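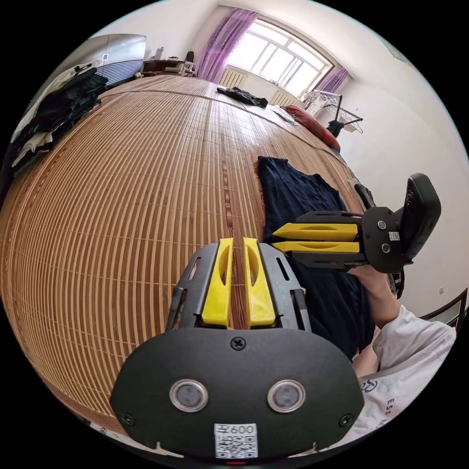
The pair of hand-held grippers over the bed at home, yellow fingers toward each other.

Stamby Home Build Gallery
Page updated 14/02/2019

The Stamby Shared Workshop supports members who carry out robotics projects in their own homes as well as those who work on the premises in Kurham. The gallery presents builds at the stage they have reached. Members are asked to submit work in progress, including work that may later be altered or set aside.

The project shown on this page is registered under the name Neltatitz and is led by Joonas Aaltonen. It concerns a matched pair of grippers, one for each hand, intended for household tasks such as sorting and folding laundry. The project was accepted in October and is one of eight home builds now on the register.

Captions and project notes

Fingers. The fingers are yellow plastic with long oval openings in their faces, and each is carried on a black slotted plate. The openings reduce weight and allow the tip to flex a little under load. An earlier set with solid faces was withdrawn after trials with thin cotton, which tended to slide out of the grip.

Mounting plates. The slots permit the fingers to be moved in or out before the screws are tightened. Both grippers are to be set to the same spacing, and members repeating the build should record the position used.

Housing. The rounded black front carries two circular lens-like sensors side by side, with a small coded sticker between and below them. Stickers are entered in the project log together with the date of assembly -- a step that has been missed on other builds and has caused some confusion over spare parts.

Handle. The curved black handle rises from the rear of the body. The complete unit weighs 862 grams. Mr. Aaltonen reports that a session of 15 minutes is comfortable for most users, and that longer sessions call for a rest between tasks. A lighter handle is under review.

Work remaining

The next stage covers finger wear, cable routing and a storage case for the pair. Replacement fingers will be tested over 70 open-and-close cycles before they are fitted. The Wijaya parts library has agreed to hold a spare set of plates for the duration of the project, and these may be requested at the front desk by any member with a registered build.

Submitting to the gallery

Members may send pictures of a current build to the gallery editor at any time. Please include the registered project name and a short note on each part shown. Captions may be shortened for length. Drawings and parts lists are kept separately -- requests for these should be addressed to the project lead.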